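March, 11:40 p.m.

Fourth horror short of the week, and the first one I'd watch again. *Ulska* runs nine minutes, has no dialogue until the last one, and spends most of its time on a woman listening to her own stairs. I turned the hall light on afterward -- for the cat, obviously.

The Tasotwood people put it up for free this morning and it had 2562 views when I got there, a few of which must be me rewinding the bit with the coat. They say they want to make it a feature. Everybody wants to make it a feature. I have 58 shorts on my list whose makers want to make them a feature, and so far I've seen four of those features, one of which was mostly drone shots of a lake.
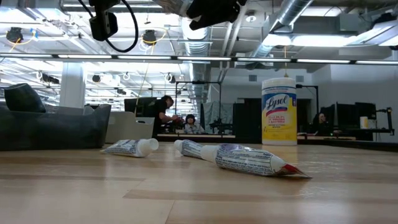
Still, I'd pay for this one, if they keep the stairs and don't explain the coat. *Clallurau* explained everything and I slept like a baby.

Submission form for the Seo festival is due soon and my own script is at page 9, where it has been since Christmas. The monster still has no motive. Neither do I. Bed, hall light on.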